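Folding lessons at Pullance

Jotport's linen and garment team has been teaching machines to fold since November, and the shift lead who runs the program can't stop grinning about it.

"I've got 30 people on the laundry floor and 6 of them now spend mornings with the grippers," she says. "They fold the way they always have, and Firko's arms learn from it. A bloke with 18 years on the tables is suddenly the teacher!"

Shirts are the hard part, she reckons. Towels behave. A T-shirt bunches up, twists at one end and hides its own hem - "and you have to find two good spots to hold before you can do anything else".

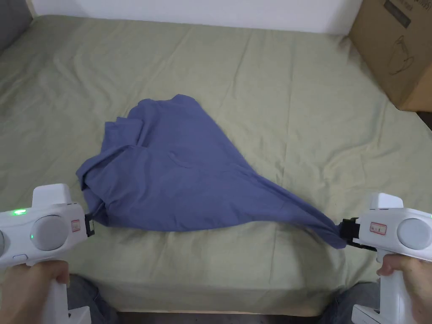
What changes on the floor

The arms will take the flat work first, and the wrists are already grateful. Staff who used to fold all day now swap to checking and mending after about 6 hours.

Were people worried? "Of course, and we talked it through over a lot of tea. Hours are guaranteed, and the teaching pays a higher rate." Her favourite bit is the arguments - everyone has their own way with a sleeve, and now they all want theirs to be the one the arms pick up.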